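Sutham Village Names, read me first

Hello! I've been typing up old field and lane names from the parish maps, and there are 1,789 rows in the file so far (756 still need a grid reference, sorry). 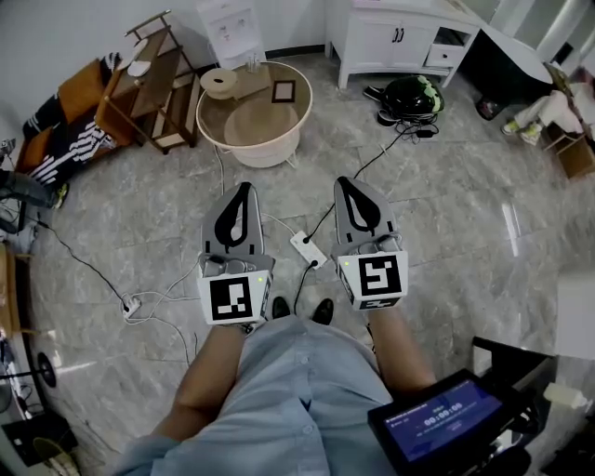

Spellings are left as I found them, so Pruster Lane turns up three different ways. Please don't tidy them!

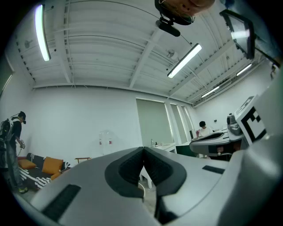 White ceiling, beams and wiring.

Last updated 23/01/2023. Next batch in October, I hope.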